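Site Visit Report: Urby Open Day
Bindu Bhat and Bảo Mạc
Submitted 12/3/20

3. What we saw

The open day ran out of Urby's office, a short walk from the tram stop and a long walk from anywhere to park. We signed in as visitors 313 and 314, Bảo insisting on the rounder number. Urby has been going since 2019 and builds hand-held grippers that people use to show a robot arm how a job is done.

Our host gave a talk on the Lirnik software, which had 2 slides and took most of the morning. We learned that it "learns from demonstration". We wrote this down several times.

The demonstration was better. The grippers are worked by hand, and the job was handling things on an ordinary household table. Dull jobs are apparently the whole point, as a robot that can only cope with a bare bench is not much use in anyone's home. Bindu asked how many tries a robot needs before it gets the idea. The answer was "it depends", and it went on for some time.

4. Problems

We forgot to ask about the cost, which was question one on our sheet. Our colour printouts of the sheet were in Bảo's other bag.

5. Follow-up

Bindu will email Urby about the cost and the fingertip padding. Bảo will rewrite section 2 before the October draft.
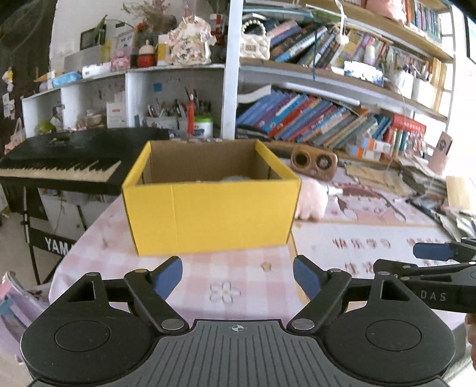
Figure 1. Two grippers at the table, with the open yellow box.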